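Jevport Storage Swap: the gallery

The Jevport storage swap ran over one afternoon in September, from one o'clock until just after five. People brought bins, baskets, racks and boxes they no longer used and took home ones they did. This page collects notes and pictures from the tables, with a few lines on what came in, what went quickly and what was left at the end.

Entry was free. Every item had to be clean, empty of old labels and light enough for one person to carry. We printed 200 swap tickets and handed out all of them by three thirty. After that we used torn halves of raffle tickets, which worked fine.

The tables

The hall tables were set up in two rows with an aisle wide enough for a stroller. Kitchen storage went nearest the door, then bathroom and laundry, then garage and workshop at the far end. Next year the garage section should be nearest the door. Those were the heaviest pieces and they had the longest way to go.

Clear plastic

Clear bins were the most popular thing on offer. The large ones with rounded rims went first, mostly to people storing toys or winter hats. A clear bin shows what is in it from across the room, so you do not have to write a list and tape it to the lid. The drawback is that it also shows a mess, and the walls pick up fine scratches that no amount of washing will remove.

Check the corners before you take one. A crack usually starts there, and it will spread the first time the bin is lifted full. We turned away a few for that reason.

Wire baskets

Wire baskets came in all sizes, from letter trays to deep ones that once belonged in chest freezers. They suit onions, potatoes, dish towels and anything else that needs air. They do not suit small items. Crayons and clothespins go straight through the gaps, and so does flour if the bag has a hole.

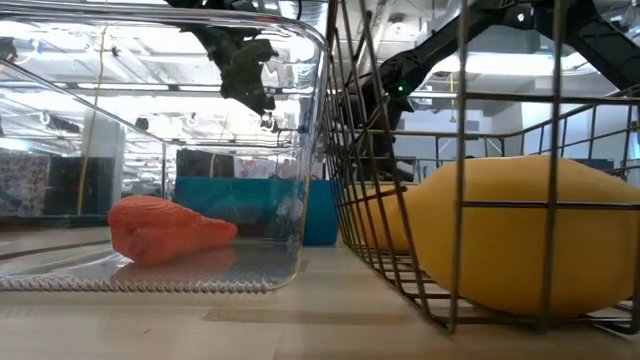 A piece of cardboard cut to fit the bottom solves most of this. Felt works too and is quieter on a shelf. One visitor brought a basket lined with an old place mat trimmed down with kitchen scissors, and several people asked to look at it.

Bare wire can mark a soft wood tabletop, especially if the basket is dragged. Stick-on felt dots at the corners are enough. Mumside, the secondhand shop on the harbor road, put out a bowl of them for anyone to take, and the bowl was refilled twice.

Bins and baskets together

The question we heard most was whether to pick one kind and stick to it. Our answer was to use both. A clear bin on the bottom shelf holds the loose and the leaky. A wire basket above it holds what gets used every day. Measure the shelf first, and measure the inside of it, between the brackets. A bin that fits the board and then catches on the bracket is a common reason for bringing one to a swap.

Height matters as well. Leave 3 inches above the rim so that a hand can get in without pulling the whole thing out.

Lids

Lids had their own table. We asked people to tape each lid to its bin, and most did, but by two o'clock there was a stack of loose ones with no bins to go with them. Matching took patience. Round corners, square corners and nearly square corners all look the same until you try to snap one down.

Dimia lent us a folding rack for the lids, the kind used for drying dishes. Standing on edge, they were easy to flip through, much like records. When they were lying in a pile people gave up after the first few.

Food boxes and play food

A carton of children's kitchen things arrived in the middle of the afternoon and was unpacked at the end of the kitchen row. Play food is awkward to store because the pieces are all different shapes. A wide, shallow container works better than a deep one, since children empty a deep one onto the floor to reach the bottom.

Real food boxes were checked for smell. Plastic that has held curry or fish tends to keep it. A day in the sun with the lid off helps, as does a paste of baking soda left on overnight. Boxes that still smelled were moved to the workshop section for screws and string.

Workshop section

Fewer people came through here but they stayed longer. Stacking trays, a paint-can carrier and a set of drawers from the old Berchtold hardware counter were the main attractions. The drawers were claimed within 3 minutes of going on the table. The labels had been soaked off, and the brass holders were still in place.

What was left

At closing time there were 90 items on the tables. Most were loose lids and small food boxes. The better pieces went to Mumside and the rest went into recycling, sorted by the number on the base. Anything without a number had to go in the trash.

If you brought something on the day and would like it back, it is too late, but the next swap is planned for spring. Please bring lids taped on. Tables open at noon for drop-off and at one for everyone else.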